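シミュレーション上の把持プランナ評価をまとめておく。年内に書いておかないと忘れるので。長いので分割する。

1/
対象は卓上把持のみ。アームはFranka、エンドエフェクタは平行グリッパ。プランナはHeitmann(社内名)の現行版。比較対象は5月に凍結した旧版。シーン生成はOtov側のスクリプトをそのまま使用した。

2/
評価エピソードは1,594。シードは新旧で共通、物体配置も共通。タイムアウトは計画時間と実行時間を分けて設定した。旧版の評価では合算していたため、当時の表とは直接比較できない。旧版は今回すべて回し直してある。

3/
旧版の主な失敗は、把持姿勢そのものよりプリグラスプから把持姿勢までの直線区間に集中していた。IKは両端で解ける。途中で関節限界に当たり、補間が別の解枝に飛ぶ。ログ上は「実行失敗」に分類されるので、計画側の問題だと気付くのが遅れた。

4/
対策として、直線区間を等間隔に離散化し、各点で直前の解を初期値にIKを解く。隣接点間の関節変位が閾値を超えたら、その把持候補を棄却する。実装は単純だが、候補1件あたりの計算量は当然増える。候補を先にスコアで並べ、上から順に検査して最初に通ったものを採用する。

5/
缶を上から取るケース。天板の上に他の物体も散らしてある。

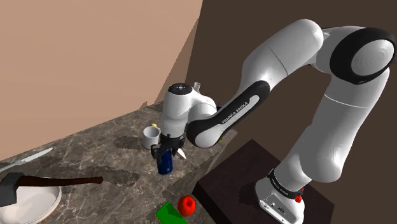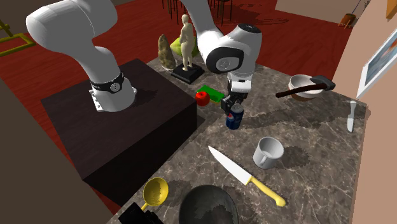 6/
円筒物体の上方把持では、鉛直軸まわりの回転が冗長になる。旧版はここを固定角でサンプリングしていた。新版は周囲の物体との距離と手首関節の余裕からコストを計算し、角度を連続変数として最適化する。初期値は3点。増やしても採用される解がほとんど変わらなかったので、3点で打ち切った。

7/
衝突判定は指の外側に安全マージンを付けている。ただし対象物体に対してまで同じマージンを適用すると、指が入る余地がなくなる。対象物体だけ許容衝突リストに入れる運用が一般的だが、それだと接近中に指先で対象を押し倒す軌道も通ってしまう。現在は接近区間では対象も衝突物体として扱い(マージンはゼロ)、閉じ動作の開始時に許容側へ切り替えている。

8/
切り替えのタイミングで一度はまった。プランニングシーンの更新が非同期で、閉じ動作の計画が古いシーンを参照することがある。更新要求に世代番号を付け、プランナ側で世代の一致を確認してから計画を始めるように変更した。再現率の低い失敗はこれでかなり説明がついた。

9/
認識側の話。今回の数値は物体姿勢に真値を使っている。推定姿勢に差し替えた評価はWandtonのブランチで進めているが、まだ公開できる状態ではない。薄い物体の高さ方向の誤差が支配的で、天板との衝突判定が先に落ちる。天板の平面を別途推定して拘束する方針。

10/
制御周期は1,000 Hz。プランナの出力は粗いので、時間パラメータ化のあとに三次スプラインで補間している。加速度が不連続になるような端点処理をすると、シミュレータでは通っても実機の制御側で弾かれる。端点の速度と加速度はゼロに固定した。

11/
ツール面。失敗エピソードの再生が面倒だったので、シード、シーン世代番号、採用候補の識別子を1行のレコードに出力し、それだけで同じ状態を復元できるようにした。ビューアはMelgateのものを流用。地味だが、作業時間への影響は今回の変更で一番大きい。

12/
残件。
・接触パラメータの感度を調べていない。摩擦係数は全物体で共通のまま
・柄の長い物体は重心から外れた位置を掴みがち。スコアに慣性の項がない
・候補がすべて棄却されたときの再サンプリングが素朴すぎる
・回帰テストにCPU負荷依存のものが残っている。計画時間で判定しているのが原因

13/
成功率の表は失敗分類のラベルを付け直してから出す。旧ラベルのままだと3/に書いた区間の失敗が実行側に計上され、新旧の差を読み違える。付け直しのスクリプトは動いているので、残りは目視確認だけ。

2022年12月31日

コメント

mk_traj
4/の閾値は関節ごとに変えていますか。手首側は一律だと厳しすぎる気がします。

投稿者
変えています。根元側を小さく、手首側を大きく。値は手で決めました。

sora_ik
8/と同じ症状が出ています。世代番号はシーン全体に一つですか、物体ごとですか。

投稿者
全体に一つです。物体ごとにすると照合が煩雑になるので見送りました。

hako77
表、待ってます。

お問い合わせ | © 2022 | ページ先頭へ戻る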